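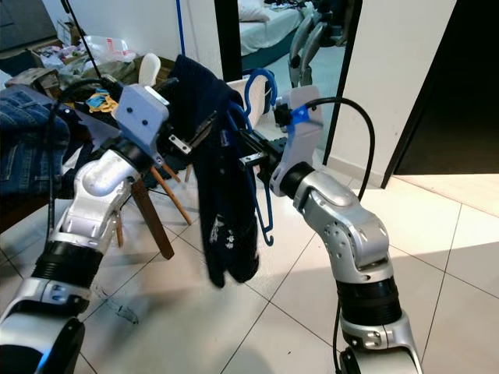 Spyros Kourkoulas reckons the hanger task is harder than anything else in the pack, and that clubs ought to leave it till their second term. Knitwear worst of all, he says — it stretches when you pull and then it won't go back where you wanted it. Fair enough. We've still put it on the front of the kit page, as it's the one most people ring up to ask for.

# Liline Two-Arm Club Kit — Garment Pack

For school clubs, college project groups and anyone entering the Tirkano Cup. Page last updated May 2021, prices and stock further down.

## What it is

Add-on pack for the Liline two-arm set. Clothes, hangers, task cards, scoring sheets, spare finger pads. Arms are NOT included, please read that twice, we had three returns last term from people who thought they were.

If you've already got the arms you can be going in an afternoon. If you haven't, see the Liline base set page first and then come back.

## In the box

- 9 task cards, laminated, easy to hard
- plastic hangers, adult size
- practise garments: two tees, one cardigan, one pair of jeans, one pillowcase
- finger pads, soft, one full set plus spares
- score sheets, pad of 70
- mentor booklet (the new one, with the corrected wiring page)

Colours of garments vary. We buy them in as they come, so please don't ask for matching ones. Clubs are welcome to swap in their own clothes, just keep to the sizes on the cards if you want your scores to count.

## The hanger task (card 7)

One arm on the hanger, other arm on the garment. Both shoulders have to be on and the hook clear of the fabric. Then let go of the garment, lift, hold still while the judge counts.

Tips from groups who've done it:

- Grip the hanger up by the top bar, close to the hook. Lower down and it swings.
- Don't bunch the fabric. Easy to say.
- Cable slack! Check it before every run, both arms, full reach. A cable that's fine at rest can snag when the wrist turns.
- Hard shiny floors throw reflections at some cameras. A mat helps.
- Do it slow first. Speed is only worth a few points anyway.

Iraís Pacheco's group at Nundby did the whole of card 7 by hand control for half a term before they let any of their own code near it. Took ages, but they had a big pile of recorded runs to work from and placed second in October. Their write-up is in the back of the mentor booklet, pages a bit squashed, sorry.

## Will it work with our arms?

Liline arms, yes, all of them. Pangaribuan arms, yes with the adaptor bracket (sold seperately). Home-built — probably, if the gripper opens wide enough for a folded jeans waistband. Measure first. We can't take back opened packs.

You do need two arms. Cards 1 to 3 can be done with one, the rest can't.

## Space and setup

Any ordinary room will do. Leave clear floor on both sides and one adult within reach of the stop button. Long garments hang lower than you expect so raise the arms or clear whatever's underneath.

Long hair tied back, lanyards off.

## Price

- Garment Pack: £29
- Adaptor bracket, pair: £9
- Full club bundle with base arms: £900, schools only, order on headed paper

Postage on top. Bundle goes by carrier on a pallet, someone has to be in to sign.

## Stock

Packs in stock. Brackets in stock. Bundles are made to order, allow a full half term. Ones for the autumn heats need to be ordered before you break up for summer.

## Spares

Finger pads, hangers and score sheets can all be bought singly. Lost task cards: email us the card number and we'll send the PDF, no charge.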